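Capítulo 3
Planejar a compra: do posto de trabalho ao orçamento

O capítulo anterior tratou da escolha das tarefas. Passamos agora ao dinheiro. Ao fim destas páginas, o leitor deverá saber montar uma lista de compras para uma bancada de manipulação, separar custos iniciais de custos recorrentes e comparar duas propostas de fornecedores.

O caso que acompanha o capítulo é o da oficina Flalthorpe, onde Karabo Molefe recebeu a incumbência de equipar 3 bancadas com verba liberada em março. A primeira proposta, da Vustik, trazia apenas o preço das garras. A segunda, da Trandulitz, era mais cara, mas incluía dedos de reposição, cabos e 11 horas de treinamento. Safta Lazăr, responsável pelas contas, pediu que as duas fossem refeitas na mesma planilha antes de qualquer decisão.

A planilha tem 2 blocos. No primeiro entram os itens comprados uma única vez: garras, suportes, mesa, iluminação, fundo de tecido. No segundo entram os que se gastam: almofadas dos dedos, etiquetas de marcação, presilhas, peças de teste. É comum que o segundo bloco fique de fora do pedido inicial e reapareça meses depois como despesa sem rubrica.

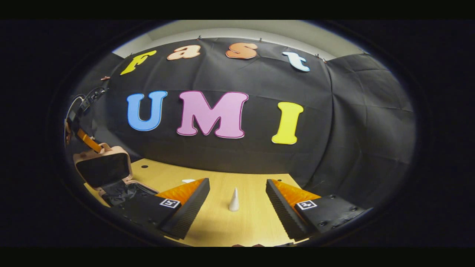

O transporte e a instalação merecem linha própria. Na Flalthorpe, o frete foi cotado por volume, e a mesa pesou mais na conta do que os equipamentos. Molefe acabou comprando os tampos de um marceneiro local e reservou a diferença para um conjunto extra de dedos.

Convém ainda definir o critério de troca das peças de desgaste. A oficina adotou a inspeção a cada 100 horas de uso, anotada em ficha presa à bancada. A seção 3.1 mostra como transformar essa ficha em previsão de gasto anual.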